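Kvaran Handheld Grippers, Two-Hand Set: Review

We bought the Kvaran set to collect tabletop examples for a pick-and-place policy. The operator holds one gripper in each hand, a head camera looks down, and pose comes from the marker cubes behind the jaws. Software was Jutano, the recorder Kvaran recommends.

Setup

Calibration took 20 minutes the first time and six after that. We start every take with both grippers resting on the bare tabletop, which gives the tracker a clean view of the cubes before anything moves.

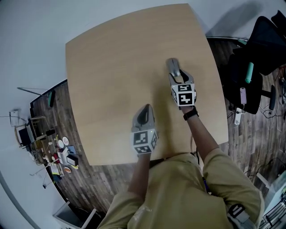

Handling

The grippers are plastic and light enough for a full session. Over a Saturday we logged 60 takes and discarded two, both for lost tracking when a wrist rolled too far and hid a cube. Corded objects are worth including early. A computer mouse is easy to clamp, but the cable pulls back on it, and a policy trained only on loose blocks has no examples of that.
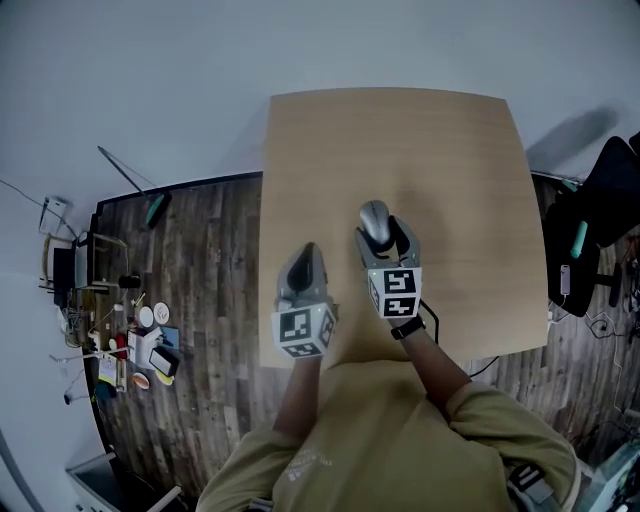 Jaw travel is smooth, though the trigger return is slow and shows up in the data as a lag on release. We correct for it in export. Driria's older set has a faster trigger and worse tracking.

Verdict

Good value for small labs. Kingate stocks spare cubes — order a pair with the set.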